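Revision 28/10/2024. Replaces the sheet from May.

## 4. Heat transfers on dark shirts

This section is for the Zeltby flat press with the Jurura control box. If you have the older press without a control box, use the Hedegaard supplement, because the times there are different.

### 4.1 Before you switch on

1. Put the press on a firm table that does not move when you close the handle. Leave 65 cm free behind it – the upper plate needs this space when it is fully open.
2. Check that the silicone pad lies flat and has no crumbs of old film on it.
3. Connect the press directly to the wall outlet. Do not use an extension cord.
4. Turn the pressure knob to 3.

**Caution:** The upper plate stays hot for a long time after the display goes dark. Keep your sleeves and the power cord away from it.

### 4.2 Preparing the garment

Read the care label first. Cotton and most cotton blends are suitable. Nylon and coated rain fabrics are not, and the film will not hold on them even if the first result looks good.

Wash new shirts one time without fabric softener and dry them completely. Remove lint with a roller. On black and dark gray cloth every small hair will show under a white transfer.
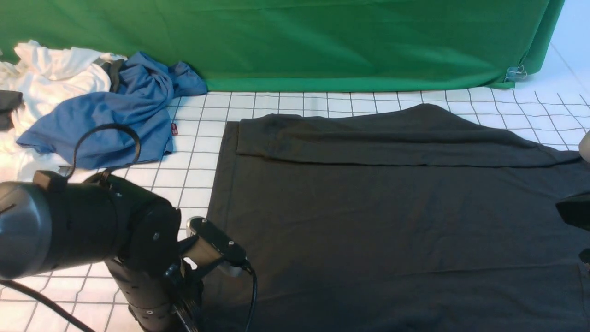
Find the center before you put the shirt on the press. Fold it lengthwise, side seam on side seam, press the fold lightly with your hand and open the shirt again. The line will stay visible long enough for you to place the film. For an adult size, the top of the design should be 8 cm under the collar seam.

**Note:** Thick seams, buttons and zippers must hang outside the pad. If they lie under the plate, the pressure becomes uneven and one corner of the design will lift later.

### 4.3 Pressing

1. Set the temperature and time printed on the Omex film package. If the package is lost, see the table in section 7.
2. Wait until the green lamp is steady. Blinking means the plate is still heating.
3. Close the press on the empty shirt for a few seconds to remove moisture, then open it.
4. Place the film with the carrier side up and cover it with the protective sheet.
5. Close the handle until it locks. Do not hold it down by force.
6. When the tone sounds, open the press slowly.

Cold-peel film must rest until you can touch it comfortably. Hot-peel film is removed at once, in one movement and at a low angle. If an edge comes up with the carrier, lay it back down and press again.

### 4.4 Cleaning the pad

Clean the pad after every 200 pressings, or sooner if you see glue marks. Use a soft cloth and a little water – no solvent.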